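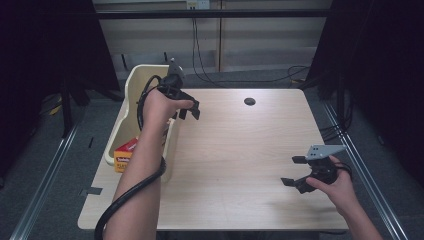 Second evening on the grippers and the left one is still the problem child. Quick notes before I forget what I did, because last time I forgot all of it and had to work it out again from the screws. For anyone new: the pair are hand-held, you wear the job in your hands and do it yourself, and the arm learns from it later. So no motors to fuss over but plenty of cable. And cable is what gets me. The left one's lead was looped over the rim of the basket and then coiled right round my forearm, every time I reached for the little red-topped box I was hauling on the connector as well. Right one behaves. Short curl by the thumb and that's it.

So. The fault. Left side drops readings. Finger opening goes to 4000 and sticks there, then comes back like nothing happened. Session 2279 was the worst, almost 90 seconds of flat line in the middle of a perfectly good run. Binned.

What I checked, in order:

Outlet end. Fine. Both plugs snug.

The run along the floor behind the table. Fine, ugly, but fine. I keep meaning to clip it to something.

Cable itself. Swapped left for right. Fault stayed with the left gripper, so not the cable. Annoying, I have a drawer of cables.

Connector on the gripper body. Yep. Wiggle it and the reading jumps. Push it toward the fingers, good. Let it hang, bad. Should have started there, it's always the connector.

Took the back off. Two little screws, and one of them is a different length from the other, which I wrote on the tape last time and then threw away the tape. Long one goes nearest the plate. LONG ONE NEAREST THE PLATE. Inside, one of the solder joints on the socket had a hairline ring round it. You need the magnifier and a bit of swearing to see it. Touched it up with fresh solder, let it cool, wiggled it. Steady. Put a zip tie on the body so the cable pulls on the tie and not on the socket. The Parnden kit ships with a molded strain relief, I know, Savita has told me twice. These aren't Parnden.

Mounting plate next. Left one sits at an angle and it's supposed to, don't "fix" it like I did in December. Snug the screws, stop when they stop. I went past that once and spent a weekend drilling out the stub.

Fingers: wiped both pairs with alcohol on a rag, checked they slide without gritting. Left was a bit draggy near fully closed. One drop of the thin oil, worked it back and forth, wiped off the extra. Don't use the grease, it picks up lint from the carpet somehow, even though teh grippers never go near the carpet.

Then recalibrate. Fully open, hold, fully closed, hold, save. Do both sides even if you only opened up one. I ran 200 open-and-close cycles on the left while listening to the radio, with the cable pulled in every mean direction I could think of. No drops. Hand is a claw now.

Still to do:
Route the left lead behind the elbow, maybe velcro on a sleeve
Order spare sockets (Burnano had them, Painemal only sells them with the whole board attatched)
New labels for the screws, on something I won't throw out
Write back to Savita Nigam about the Nandura firmware, she wants to know if the sticking value is the same on theirs. No idea. Will ask for a log.

Picking up the recordings again Wednesday, starting with whatever 2279 was supposed to be.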